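Cavthorpe Hall, Function Room 2
Pre-event safety and set-up checklist, with comments
Completed November 2, 2024
Inspected by: Elaine Teixeira
Second check: Martti Ahonen
Last inspection: September
Form ref. 381

Marking: OK = acceptable, ACT = action needed, N/A = does not apply to this booking.

1. Entrance and exits

1.1 Main doors open fully and close without sticking. OK
1.2 Fire exit opens from inside without a key. OK
Comment: Push bar is stiff on the left leaf. It opens, but it takes a good shove. Added to the Trernel work order.
1.3 Exit signs lit. OK
1.4 Path to fire exit clear. ACT
Comment: Two stacks of chairs were standing inside the marked lane. Moved to the store before the second check. The Dantas crew left them there after the last booking and I have asked the office to write to them again.
1.5 Posted room limit matches the booking. OK
Comment: Limit is 47 seated with tables in. The booking form says the same.

2. Floor

2.1 No loose tiles, lifted edges or spills. ACT
Comment: Edge strip by the kitchen hatch is lifting at one end. Taped for today. The tape will not last past a couple of events, so the strip needs to be screwed down properly.
2.2 Mats flat and dry. OK
2.3 Cords taped or run along the wall. OK

3. Curtains and dividers

3.1 Dividers stand straight and do not rock when pushed at shoulder height. OK
3.2 Curtain panels hang free of heaters and lamps. OK
3.3 Flame-retardant certificate on file for all fabric. ACT
Comment: Skernuvitz sent a certificate for the curtains. I could not find one for the table covers. Office to request a copy.
3.4 White posts clean and free of sharp edges. OK
Comment: Old tape residue wiped off. Please use the low-tack tape from now on.

4. Tables and covers

4.1 Legs locked on every table. OK
4.2 Tables do not wobble under hand pressure. OK
4.3 Covers lie flat with no folds or bunching where items will stand. OK
Comment: The blue-teal cloth is on the large table in front of the brown curtains. It has a soft, brushed surface and the color is uneven, with lighter and darker patches. I mention this so the next inspector does not write it up as staining. Press a hand on any patch you are unsure of, and if it feels damp or sticky, change the cloth.
4.4 Cloth does not reach the floor on the walkway side. OK
4.5 Bottles and open containers set well in from the edge. OK
Comment: Items for this table go toward the back, on the left. Bottles stand upright in the black box. They may lean a little in there, so make sure the cap is tight before walking away. 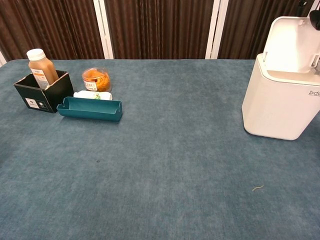
4.6 Lids and caps checked on all drinks. OK
4.7 Nothing breakable within reach of the front edge. OK

5. Food and drink

5.1 Labels left on bottles so contents and dates can be read. OK
Comment: A label can end up partly hidden once the bottle is in a box. Lift the bottle out to read it. Do not peel the label off and stick it on the box, as was done in September.
5.2 Snacks kept in containers until serving. OK
Comment: The round clear containers are fine for this. Allergen cards go beside them, one card per container. Cards are in the top drawer of the desk.
5.3 Items needing refrigeration out for no longer than the time on the kitchen sheet. N/A
5.4 Trash cans lined and in place. OK

6. Electrical and lighting

6.1 Outlets undamaged, covers on. ACT
Comment: Outlet 15 has a cracked cover. Switched off at the panel and tagged. Martti agrees it should stay off until replaced.
6.2 All ceiling lights working. OK
6.3 Emergency lights tested with the key switch. OK

7. First aid and fire equipment

7.1 First aid kit sealed and in date. OK
7.2 Extinguishers on hooks, pins in, gauges in the green. OK
7.3 Emergency phone list posted. ACT
Comment: The list by the door still shows the old extension for the front desk. It is now 732. Corrected in pen, new sheet to be printed.

Open actions

Push bar on fire exit, left leaf: Trernel
Edge strip at kitchen hatch: Trernel
Certificate for table covers: office, from Skernuvitz
Cover for outlet 15: Trernel
New phone list: Elaine
Letter to Dantas about chair stacks: office

Second check comment (M. Ahonen): Walked the room after the chairs were moved. Exit lane is clear. Room can be used with outlet 15 off and the edge strip taped. Look at the tape again before the doors open.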